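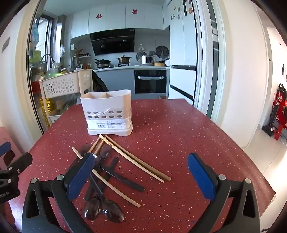

A utensil caddy on a red speckled countertop.

About Kemero Motorhome Inspections

We look over used motorhomes and camper vans for people who are thinking of buying one. We don't sell them, and we take no commission from anyone who does.

Rawiri Ruawai started Kemero after paying for a coachbuilt with "no known damp" in the ad. He has since come to read those words as meaning that the seller never checked. Thitima Klinhom joined him from a repair shop in Rosurstead, where she spent her days replacing floors that other people had called solid.

Ads for used rigs tell you about the skylight and the mirrored cabinet. They seldom mention the age of the tires or the date of the last gas test, and "full service history" can be two receipts in a folder. We ask for the paperwork before we drive out. If it doesn't show up, we say so in the report.

A standard inspection costs $804, which includes travel within 20 miles of Rosurstead. It was $800 until October, and yes, we know how the new price looks. The extended inspection is $1324 and adds a road test and a full check of the heating and water systems.

What we can't do is promise that nothing will break. Be careful with anyone who offers you that on a vehicle with a shower in it. We can't see inside a sealed wall, and a moisture meter gives a reading, which still has to be interpreted.

We have no star ratings on this site. We've seen how those get collected. If you want to see our work, ask for a sample report and read it through before you book.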